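2/7/21

I promised a few of you that I'd write up what we've been doing with the gripper since November, and I kept putting it off, mostly so I could wait until the numbers stopped moving. They've stopped moving (or I've stopped rerunning them, take your pick), so get yourself a cup of coffee.

## What we were trying to find out

The question came from Ehsan Mahmoudi, back when he and I were still arguing over what to call the project. We ended up with Cludalier, which was his pick and which I've grown fond of. He wanted to know how much a robot hand can learn about picking things up if all it ever gets to look through is one little camera at the wrist. No overhead view, no depth sensor, just whatever the hand itself sees as it moves in.

I was sure it would fall apart on anything shiny or see-through. I said so at length, and Ehsan very kindly wrote it down so he could read it back to me later.

So we recorded in real rooms, with all the stuff that real rooms have in them, and we ended up with 2,881 grasp attempts. Lacey Sugden went through every last one and marked whether the fingers ended up holding what they were supposed to hold. I brought her a pie. It wasn't enough pie.

## Where it gets hard

Clear wrapping is the thing I worried about most, and I still think it's the most interesting part of the whole set. With a box wrapped in bubble wrap, there are two surfaces to choose from, the cardboard and the plastic over it, and all those little bubbles throw back bright white spots that have nothing to do with the shape of the box. Add some loose folds down one side and I'm not sure I could tell you myself where the edge is from a single picture.

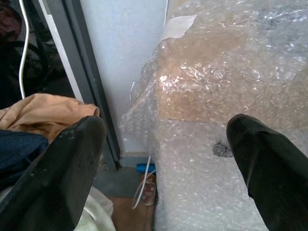

## What we got

Our first model, which I named Wastus in a low moment, looked at one picture and chose where to close. On wrapped things it was right 18 percent of the time. I had guessed low and it came in lower!

The second one, Cendlow, has the same network inside, but it gets a short run of pictures from the approach and has to say where the near surface is before it's allowed to choose. The white spots slide around as the hand moves and the cardboard mostly doesn't, and I suppose that's the clue it picks up on. It missed 123 of the attempts we held back for testing, and only 2 of those misses were wrapped boxes. Ehsan read my prediction out loud over lunch.

I do want to be careful, though. Soft bags are still poor, and we haven't touched glass. Lacey thinks her marks on the soft things are shakier than the rest, so she's doing a second pass on those, and after that we'll try the Golestani version with the longer approach. I owe her another pie before she starts.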